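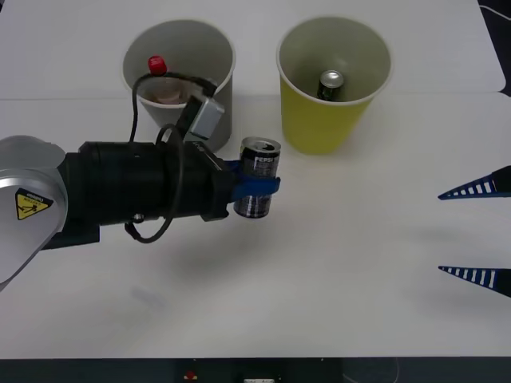

*Robot arm over a white tabletop, with a small grey camera module above the wrist.*

The level format used by Flonum has been readable for years. Each map is a header of 40 bytes, a tile table, and a list of objects with their positions. Lorraine Merrick published her notes on the header, and Rattana Thongsuk worked out the object list. Between them they left very little to guess at. I think the modding community has since spent its effort in the wrong place.

Most of that effort has gone into editors. Grindudex is the best of them and I use it myself, but it writes every object record again on each save, including the ones it does not understand. Two bytes at the end of each record are set to zero. In the original maps they are often set to something else, and doors in the Asudville level depend on them. Load that level, save it without changes, and 219 records differ from the shipped file.

The usual answer is that the game still runs. It does, on the maps people test. Kongkaew is the largest map in the set, with 1,280 objects, and after a save two of its lifts stop at the wrong floor. A player who meets this will blame the modder, and the modder has no easy way to find the cause.

My view is that an editor should copy unknown bytes through unchanged, and that this should be the default. It costs almost nothing to do. The record has to be read anyway, so the tool can keep the raw form beside the decoded one and change only the fields the user has touched. New records are harder, as there is no original to copy from. A sensible rule would be to take the bytes from an existing object of the same type and mark them as borrowed in the log.

There is a fair case against this. Old bytes can hold rubbish left by the original tools, and keeping it makes files harder to compare. I would still keep it – a clean-up pass can be run later, while a lost value can only be recovered from an untouched copy.

I have a script that checks a saved map against the original and lists every changed offset. It is nearly 200 lines long and slow on Kongkaew, mostly in the string output.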